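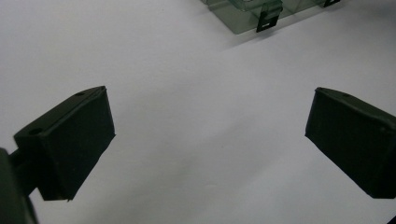 Re: [druvanis-users] Gripper drops latch boxes during approach

From: Iresha Uddin
To: druvanis-users
Date: 10/12/2021

On the hand-held unit, Mitali Kumarasinghe wrote:

> We see a repeated fault on the Druvanis hand-held gripper with the
> black block fingers. The task is to pick up a green translucent box
> with two latch clips from a white table top. In 11 of 29 runs the
> fingers closed before they reached the box. The log shows no trigger
> input at that point. Firmware is the Pastosance build, unchanged
> since November. Has anyone else had this? Is it the trigger or
> the width sensor?

Mitali,

Most likely the width sensor, but check the finger first. The left tip in your setup looks chipped at the lower end. If material has come off there, the closed position is no longer the one you calibrated against, and the controller may read a false offset at start-up.

We had a similar fault on the Miah bench. The cause was a loose connector at the back of the left finger mount. With the fingers open and the tool tilted, the signal dropped out for a few milliseconds. The controller took the dropout as a close command and ran the motor at full speed. Your log would show nothing on the trigger line in that case.

What I would do, in order:

1. Power off and remove the battery. One of our people had a fingertip pinched doing this with the power on.
2. Reseat the sensor connector and check the cable for wear where it bends.
3. Swap the left finger for a new one and run the zero routine again.
4. Log raw width at the full rate, with the fingers open over the table and no box between them. Tilt the tool slowly both ways. Any step larger than 3 mm is a fault.

Until step 4 is clean, please keep hands out of the gap and set the force limit to its lowest value. The default on the Akumell controller is too high for a unit that closes without being told to.

Please post the raw width file, not the filtered one. The filter hides short dropouts.

Iresha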